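2 min read

I spent most of Sunday afternoon going through tins, and I want to tell you about it while I'm still feeling smug. You know the kind I mean – the pretty ones you get with cookies or tea inside, and then the cookies are gone and you can't possibly throw away something that nice. So it goes on top of the fridge. Then another one goes on top of that one. By September I had 12 of them up there, and my sister Štefánia Kolář (she of the label maker, hi Štefánia!) told me that either they got jobs or they got out.

So they got jobs! The rule I landed on is that a decorated tin holds one kind of thing and it has to be a thing I reach for every week. Tea bags, sewing stuff, stamps and envelopes. Anything I only need twice a year goes in a clear plastic box with a lid, where I can see what's in there without prying it open.

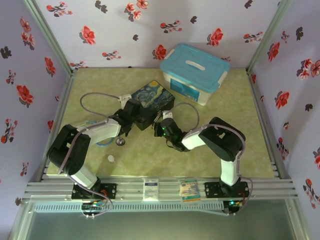 TIDY CORNER

I am a complete pushover for a tin with a painting on it, and the swirly blue and yellow starry night kind gets me every time. It's dark enough that fingerprints don't bother me and cheerful enough to leave out on a shelf. The clear box with the turquoise lid is plainer, sure, but look at the blue label on the front – put it on the side that faces you, never on the lid, or you'll be lifting down the whole stack to read it. Ask me how I know.

Little loose bits are still my weak spot. Bottle caps, half-used packets, those small card packages that never seem to belong to any room. I've given them one shallow tray by the back door and I empty it on Mondays, whatever is in it.

Two of the tins went to my neighbor, who keeps buttons, and one had a lid so bent I finally let it go. The top of the fridge has been wiped down and I'd like it to stay that way through the holidays, cookie season or no cookie season. If you have a good use for a long skinny tin, the kind breadsticks come in, write and tell me, because I've got one left and it's sitting on the kitchen counter waiting.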